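Gerker grip kit is on the bench

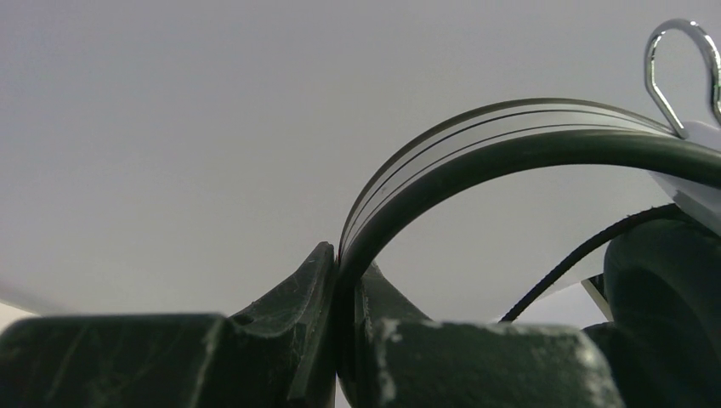 We've had the Gerker add-on kit from Fliter running since September, and I keep finding excuses to go back and play with it! It gives you two angled fingers, a wrist camera and a small controller that talked to our Tosh arm on the first evening. Curved rims were what I cared about most - our old flat pads hated them. Over 603 logged picks the Gerker dropped 135, mostly in the first few days while I was still learning the force settings (the manual is thin there, so ask Fliter for the longer one). The kit costs $800, cable included. Lolon members can book it for an afternoon. Bring your own awkward objects, please!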